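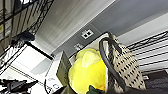
The gripper line in next year's budget is done, apart from one question. I priced two sets of replacement fingers from Kedari at $783 a set, plus $63 shipping on the order. Vimisora sells a cheaper set, but the mount doesn't match our wrist plate and the adapter eats most of the savings.

Prasetyo Pasaribu wants a second arm instead. I looked at it. The arm itself would fit if we pushed the purchase to December, but the quote leaves out the controller, the stand and the second wrist camera. Add those and we're over.

Fingers wear out and arms mostly don't, so spares go first. I also put in a line for cables, which I forgot last year.

Still open: whether Soltgate will hold its camera price past Friday. I've emailed them twice.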